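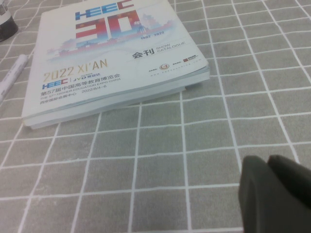 *Paperback show catalogue of the 57th Higher Education Expo China, Xi'an, dated 2022/8/4-6*

A **show catalogue** (also **exhibition catalogue**, **fair guide** or **exhibitor directory**; Chinese: 会刊) is a printed book issued for a trade show or exposition. Its main content is a list of the companies and institutions taking part, with their booth numbers and contact details. It is different from an art exhibition catalogue, which records works on display and is usually sold as a book in its own right.

## Contents

Most show catalogues follow a similar order. The opening pages carry a welcome message from the organizer, a floor plan of the halls and a timetable of talks and side events. The exhibitor entries come next and fill most of the book. They may be arranged by company name, by hall or by product type, and large catalogues often print one full listing with shorter indexes keyed to the other two.

A basic entry gives the company name, address, telephone number, website and booth number. Longer entries add a paragraph about the company and its products, sometimes with a logo or a photograph. In many shows the basic entry is part of the booth fee and anything longer is charged separately.

Advertising appears on the inside covers, on the back cover and on full pages between sections. Catalogues for international shows are often bilingual. The two languages may run side by side in each entry, or the second language may be limited to the company name and a short product line.

## Cover

The cover normally states the name of the show, its edition number, the dates, and the city or venue. Organizers that hold the same show in different cities tend to print the city name and year in large type so that one edition can be told from another. On the Xi'an catalogue, "2022 XI'AN" is set in large gold-toned letters on the left half of the cover, and the full name of the show is given below it in Chinese and English.

Anniversaries are a common cover theme. The same catalogue has a large numeral 30 in red and pink with the years 1992 and 2022 beside it, and an illustrated skyline of buildings, pagoda-like towers and traditional rooftops. Other covers use a photograph of the venue, a pattern taken from the show's posters, or a paid advertisement.

## Format and binding

Show catalogues are nearly always paperback. Small shows use saddle stitching, in which folded sheets are stapled through the spine. Once the page count grows too large for staples, perfect binding is used: the pages are gathered into a block, trimmed, and glued into a wraparound cover. Very thick catalogues are sometimes split into volumes by hall or industry.

Page size varies. The Vollton tool fair printed its catalogue in a narrow pocket size for 11 years before changing to a full-size book. The Buvura packaging show issued a 102-page directory together with a folded hall map, which could be carried without the book.

Covers are commonly laminated or varnished. Inside pages are thinner, and many catalogues use coated paper for the color advertising and uncoated paper for the listings.

## Production

Exhibitors submit their entries through a form, which in older practice was mailed or faxed and is now usually online. The closing date has to leave time for editing, proofs and printing. The Mocanu furniture fair, held each November, closes its forms 28 days before opening. Companies that book later are listed in a loose supplement or left out of the printed edition.

Errors in booth numbers are the most frequent fault, as halls are often rearranged after the pages have gone to press. A correction sheet may be tucked inside the front cover.

## Distribution and use

Catalogues are handed out at registration desks, sold at the entrance, or placed at each booth for the exhibitor. Some organizers give one free copy per booth and charge for more. Buyers use them during the show to find stands and afterward as a supplier directory.

Apps and online exhibitor lists have reduced print runs at many shows. The Vuso lighting exhibition kept a printed book but cut the entries to 5 lines each and moved the longer company texts to its website.

## See also

- Trade fair
- Trade directory
- Floor plan
- Perfect binding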